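Nolow 150 Jobsite Mixer

I've been pouring footings and small slabs with the Nolow 150 since July, and it's the one I now tell everybody at our Wultham yard to rent first. It weighs 68 kilos empty, so 2 of us can get it up a ramp and onto the truck without any cussing – well, not much! 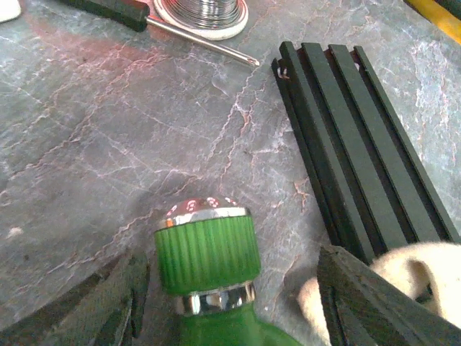
The drum tips from either side (great when you're up against a form) and the handle locks where you leave it. My old one never did.

I'd order the wide wheels if your site stays muddy like ours out at Drolville. They cost a bit more, but I wouldn't go back.

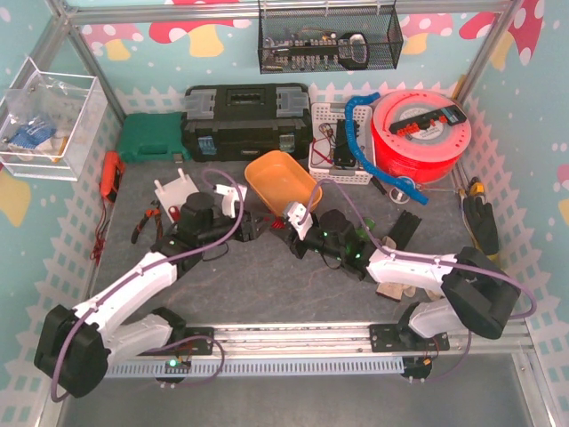 Price is $1,180 with the stand and drum brush included. Spare belts come from Obeidat Supply and we keep a few behind the counter.

Updated September 14, 2024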